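Katsaros Gumside Adhesive Scraper, Long Handle

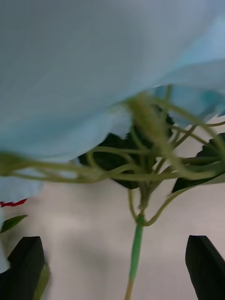

The Gumside is a hand scraper for taking off what somebody else stuck down. Old glue, carpet backing, price labels, the mysterious brown layer under a shelf liner: it was made with all of them in mind, and it has the plain looks of a tool that expects to be left in a bucket. The handle is long enough for two hands, the head takes a standard replaceable blade, and there are no lights on it. It also gets asked to do craft work, which we did not plan for. Customers use the corner of the blade to lift blobs of dried hot glue from the backs of artificial flowers, and if you have ever owned a big powder-blue one, with soft folded petals and thin green tendrils going every way at once, you'll know there is plenty for a blade to catch on. Go slowly, work away from the petals, and use the narrow head. The wide one will give you confetti.

What you get

1 Gumside handle with wide head fitted
1 narrow head
3 blades, in a plastic case that is harder to open than it should be
1 blade cover
1 hex key, small, easily lost

The handle

Steel tube with a rubber grip at each end. The first version had one grip, in the place where our designer Ourania Kouris puts her hand. Ourania is tall. After a winter of letters from people who are not, we added the second. The end cap is solid and may be tapped with a rubber mallet. It may not be hit with a claw hammer, although we accept that it will be.

Overall length with wide head: 52 cm
Wide head: 100 mm
Narrow head: 3 cm
Blade change: one screw, hex key supplied (see above, "easily lost")
Color: gray. We were asked for red. It is gray.

Which head for which job

Use the wide head on flat floors, walls and anything you could roll a marble across. It clears vinyl adhesive quickly once the edge gets under, and it sulks on uneven boards. The narrow head is for corners, window glass, stair edges and hobby work. It puts more push behind less blade, so it is the one to reach for when the wide head skates over the top and you begin saying things to the floor.

Keep the blade low. People like to hold a scraper upright, as if they were about to plant it, and this digs a neat trench in whatever they hoped to save. Lay the handle back until it feels almost too flat, then push.

For old yellow carpet glue, warm it first with a heat gun on low and let it soften. Don't use heat on floor tile of unknown age. Don't scrape that either until you have had it tested, as some old tiles and their glues contain asbestos. The Gumside will wait.

Blades

Blades come sharp and stay that way for a fair stretch of glue or a very short stretch of concrete. When you find yourself leaning, change it. Spare blades are sold in packs under the Grondby name, which is our own, and they fit both heads because the narrow head holds a narrow blade cut from the same pattern with the same screw hole. Packs are marked WIDE or NARROW on the front. Please read the front.

Always put the cover on before the tool goes back in the bag. It fits the wide head snugly and the narrow head loosely, and we are working on it.

Care

Wipe the head, dry it, put a drop of oil on the screw. Adhesive on the grips comes off with warm soapy water and patience. Solvents take it off faster, along with the grip.

What it is not

A paint can opener, a pry bar, an ice scraper for the car, or a spatula. We have had all four back under warranty, the last one with cheese on it.

Warranty and returns

The handle and both heads are covered for 3 years against faults in making. Blades are not covered, being blades. Unused tools can be sent back within 80 days in their packaging, or in what is left of it.

Customer notes

"Took up a whole kitchen of vinyl. My back hurts but that was the kitchen's fault." Four stars.

"Lost the hex key on the first day. Any hex key that size works, so why all the fuss?" Five stars.

"Would have liked red." Three stars.

Goes with

Nesura knee pads, thick
Nesura work gloves, in sizes small to extra large
Grondby blades, wide or narrow
Grondby spare hex key, sold in pairs

Page updated 27 Feb 2022. The older single-grip handle was dropped last October; its heads do not fit this one, and the old blades do.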